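Keeping a White Table White

We have had a white table in our kitchen for going on four years now, and I still get asked whether I regret it (my sister asks every Thanksgiving!). I don't, not one bit, but it did take me a while to learn how to look after it without scrubbing the life out of it. 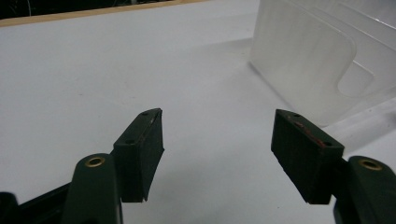 My everyday wipe-down is a soft cloth, warm water and one small drop of dish soap, and then a second cloth to dry. I used to skip the drying and wonder why I had streaks every morning. A matte white top like this one, with that faint gray tone to it, is kinder about streaks than a glossy one, but it does hang on to pencil and shoe-polish sort of smudges, so go over those with a paste of baking soda and water, very lightly, and rinse well.

For turmeric and berry juice, lay a damp cloth over the spot for a few minutes before you rub at all. My neighbor Vinh Lã taught me that one back in March, after a curry supper that got a little lively, and I've used it ever since.

Keep the green scouring pads over by the sink, please! And try any new cleaner on the underside first, then leave it overnight before you decide.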